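Holtivell Two-Finger Gripper, Soft Goods Configuration

Print this page | E-mail this page

We use cookies to remember your region and to count visits. By continuing to use this site you accept our cookie notice.

Overview

The Holtivell two-finger gripper is an electric end effector for light handling work on tabletops. The soft goods configuration adds long tapered fingers and a wrist camera, and is intended for cloths, napkins, towels and similar flat textiles. It is supplied as a complete assembly: gripper body, one pair of fingers, camera, cable set and adapter plate.

The configuration is shown in operation at the Cesthorpe demonstration room during the July open day. Details of the demonstration, including cell layout, session format and how to bring your own material, are given further down this page. Visitors who only need ordering information can skip to the last section.

Gripper

Both fingers are driven and close on a common center line. Position and force are set separately. In position mode the fingers travel to a commanded opening and hold. In force mode they close until the set force is reached or the end of travel is met, and the controller reports which of the two occurred. Force mode is the usual choice for cloth. A folded edge and a single layer differ very little in thickness, and a position target chosen for one is often wrong for the other.

The gripper body weighs 900 grams without fingers or camera. Include the weight of the fingers, camera bracket and first length of cable when entering the tool load on the arm. An understated load shows up as drift in hand guiding and as nuisance stops in slow moves close to the table.

Fingers

The soft goods fingers are dark gray with a smooth matte surface. The tips are tapered, with rounded, beveled ends, so that they can be brought down close to a covered table without catching the weave. A recess near each tip reduces the contact area and gives a bunched fold somewhere to go when the fingers close.

Fingers are sold in matched pairs and should be replaced in pairs. Inspect the tips for nicks before each shift. A nick too small to see can be found by drawing a scrap of fine knit across the tip. Replace the pair if the knit snags. Do not file or sand the tips.

Wrist camera

The camera mounts on the gripper side of the adapter plate and looks out along the fingers. Both fingertips stay in view in the normal working range, which gives the operator and the control software a fixed reference against the table. The camera moves with the wrist. A separate fixed camera is recommended where the whole cell must be watched at all times.

Demonstration at Cesthorpe

The open day takes place in the demonstration room on the ground floor at Cesthorpe. Doors open at 9:30 a.m. and the last session begins at 3:30 p.m. The gripper is fitted to a Tapia arm and runs under the Skuvasach control package, version 2. This is the same hardware and software sold to customers. No special build is used.

The cell is dressed as a small restaurant corner. The table has a pale gray woven cover and a rounded corner, and the panels behind it carry printed patterns, one with lemons on a tile grid and one with gray shards on white. Patterned backgrounds are a known source of trouble for vision systems that find objects by color, and a yellow cloth in front of yellow fruit is a fair test. Customers who work in plain cells can expect an easier setup than the one on show.

Each session covers the approach, the grasp, the lift and the release of a single cloth. The wrist view is put up on a wall monitor at the visitor line, and the operator talks through each stage. During the approach the fingers are held open over the table, with the cloth lying off to one side, and the operator uses this pause to explain the clearance setting.

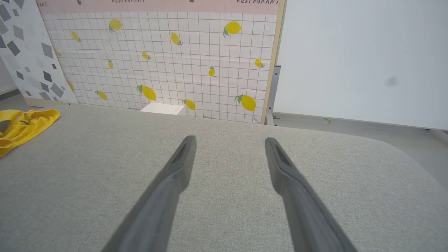
Session format

1. Introduction. The operator describes the cell, the stop buttons and the visitor line. Visitors stay behind the line while the arm is enabled.

2. Teleoperated run. The operator moves the arm by hand controller and picks the cloth from wherever it lies. The cloth is dropped, not placed, before each attempt, so its shape differs every time.

3. Automatic run. The same task is repeated under Skuvasach. Failed grasps are left in and are not cut short. The controller log for the attempt is shown on the monitor afterward.

4. Visitor material. Visitors may hand in a cloth of their own for one attempt. It should be clean and no longer than 61 centimeters on its longest side. Material with metal eyelets, pins or loose thread is not accepted.

5. Questions. Sales staff can answer questions on price and lead time. Questions on integration should go to the operator.

A full session runs 47 minutes. Places are assigned at the front desk on arrival and cannot be held by e-mail. The demonstration room is step-free from the parking lot. Closed shoes are required past the visitor line, including for the short hands-on period after the automatic run.

Known limits

The gripper does not separate stacked cloths. If two layers are under the fingers, two layers will be lifted. An upstream process must present single pieces, or the application must check for a double pick after the lift.

Very thin, stiff material lying flat gives the fingers nothing to close on. A fold, a ripple or a raised edge is needed. On the open day the operator can show how a short sideways drag is used to raise a ripple in medium-weight cotton. The same move does not work well on coated fabric.

The fingers are not rated for food contact. The restaurant setting is used because table linen is a common request, and the configuration should not be specified for handling food or for use on surfaces where food is prepared.

The camera cable is the part most often replaced under service. Leave a full loop at the wrist and check it through the whole range of the last joint before tying it down.

Installation notes

Mount the adapter plate first and torque the screws in a cross pattern. Fit the gripper body, then the camera, then the fingers. Run the finger calibration with the fingers clear of the table and of any fixture. Calibration must be repeated after every finger change, including a change to an identical pair.

Set the table height in Skuvasach with the cover in place. A height taught on the bare table will put the tips into the cover by the thickness of the fabric. Where the cover is loose, teach the height at more than one point and use the highest value.

Ordering

The soft goods configuration is ordered as a single item. State the arm model and the cable length. Adapter plates are available for all current Tapia arms; for other arms, send a drawing of the flange with the inquiry. Spare fingers, camera cables and adapter plates can be ordered separately.

Existing owners of the standard Holtivell gripper can convert it with the soft goods kit, which contains the fingers, camera bracket, camera and cable. The gripper body is unchanged. Controllers running a Skuvasach release earlier than version 2 must be updated before the camera is connected.

Print this page | E-mail this page

Sign up for the Holtivell product newsletter to receive notices of new releases and demonstration dates. You can unsubscribe at any time.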